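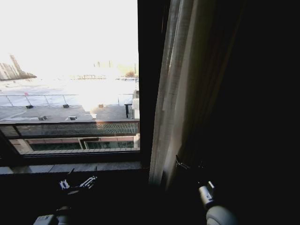 Trotirstead, December 21, 2021

Chapter 9
Daylight and Glare in Occupied Rooms

A room receives daylight from three sources: the sun, the sky, and surfaces that reflect light from either. On an overcast day the sky supplies nearly all of it. The unit used in this chapter is the lux, which measures the light falling on a surface. Desk work is often planned at 200 lux or more, while a bright sky can deliver many times that amount at the window.

The eye adapts to the average brightness of what it sees. When one part of the view is far brighter than the rest, detail in the darker part is lost – this is glare. Its severity depends on the brightness of the source, its size, and its position relative to the line of sight.
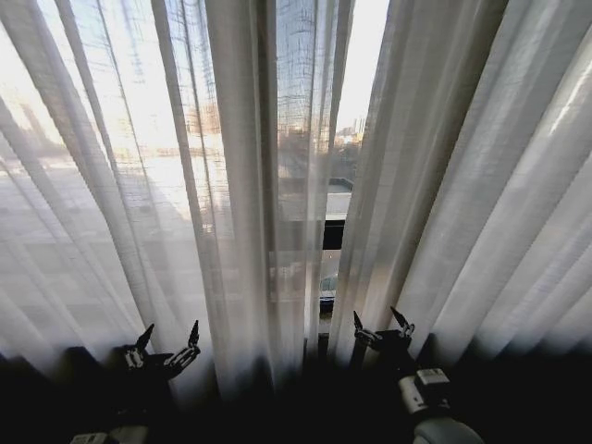
Sheer fabric scatters light as it passes through. It lowers the brightness of the opening and sends some light toward the ceiling and side walls. A fabric that transmits 78 percent of the light reaching it turns 2,000 lux into 1,560. Weave, color, and fullness of the folds all change the result.
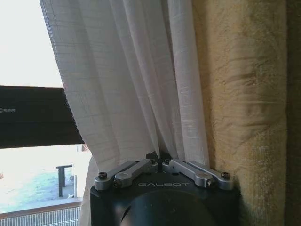
Page last changed in December by Kristine Lagman

Section 9.1 defines transmittance and reflectance. Section 9.2 applies both to a single window with one layer of cloth.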